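Skedura bin picking kit, first impressions after two weeks

Forum: Integration and End Effectors
Thread started May 15, 2026

pallet_jack
We have the Skedura bin picking kit on evaluation and I have to give purchasing an answer before the loan runs out. The kit is the two-finger gripper, the wrist bracket, the valve block and a license for the grasp planner. Arm is our own KUKA. The work is mixed small items, single pick, out of a divided bin.

Mounting was straightforward. The bolt pattern matched the adapter drawing and the air lines reached without extensions. The planner install was slower. It wants its own machine and it wants a fixed address, and the manual covers neither until the appendix.

Picking is decent on anything with a flat side. Round items near a wall are the weak spot. The planner keeps offering approaches where one finger would need to go between the item and the wall, and then throws them out as unreachable. On a bad cycle it does this several times before it gives up and reports no grasp.

Has anyone run this against the Dalladari unit? Their quote came in at 1,515 and Skedura is at 1,480, so price is not going to decide it.

torque_spec
We have the Dalladari. The fingers are narrower at the tip, which helps along walls, but the stroke is shorter, so you lose the larger items. For bottles I would take the Skedura. For caps, tubes and anything thin I would take the Dalladari.

Are those quotes with the planner license or hardware only? Ours did not include the second year.

pallet_jack
Both include the first year only. Good point, I will ask about renewal.

fieldbus_fan
I don't agree that the stroke is the issue. We had the same no-grasp reports and the cause was the bin model. If you enter the bin as a plain box, the planner has no idea there is a sloped divider in it. It either treats the slope as free space or, if the camera sees it, as an unknown obstacle with a wide margin. Draw the divider as its own surface and set the margin by hand. Default is 5 mm on each side, which is a lot when the item is already against a wall.

pallet_jack
The divider is in the model, but as a vertical plane. The bin editor has no option for a slope that I could find. Margin is still at default. I will drop it and rerun the same items.

For reference, the test bin has a large front compartment and a narrower one behind the divider. It is clamped to the table, so the bin frame does not drift between runs. Most of my logged cycles are on a plastic drink bottle lying on its side, because it is clear or translucent at both ends and only the label gives the camera anything solid.

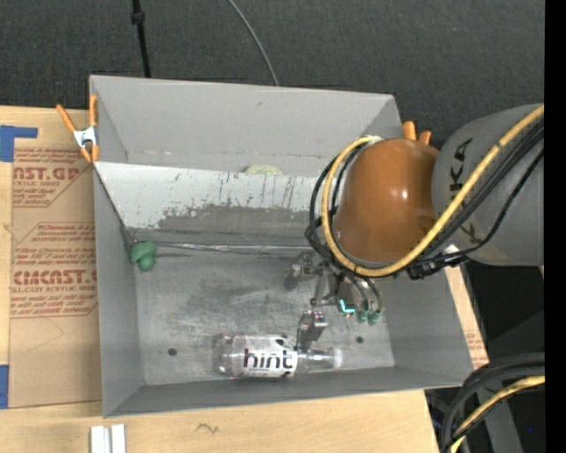 The planner tends to put the grasp on the label and ignore the rest of the bottle. That is acceptable for a short bottle. With a longer one I would expect the load to swing on lift, and there is no setting to pull the grasp toward the center of the item. Support said it is planned for a later release.

torque_spec
Planned since February, at least. That is when they told me the same thing.

chamfer45
Slope is supported, you import it as a mesh. The editor only draws boxes. Export an STL from CAD, put the origin at the bin corner and load it under fixtures. Leave the box walls in and delete only the vertical plane.

I would also look at Chornovol before signing. It is planner only, no hardware, and it drives most grippers over digital I/O. We use it with Pivton fingers and it handles clear plastic better than what you describe.

fieldbus_fan
Chornovol has no collision check on hoses and cables. With a dress pack looped around the wrist I would not run it in a deep bin.

chamfer45
You can add a cylinder around the wrist as a keep-out. It is crude but it works.

fieldbus_fan
It works until the cylinder rules out every pose near the wall, and then you are back at the original problem.

pallet_jack
Mesh import worked, thanks. I had the units wrong on the first try - the importer assumes meters and gives no warning. Margin is now at 2 mm. I will log a full set before I say anything about pick rate.

Still open on my side: renewal price, and whether the fingertips can be ordered separately. They are not on the spare parts list I was sent.

torque_spec
Ask for the service list, it is a different document. Tips are on it for our unit, sold in pairs.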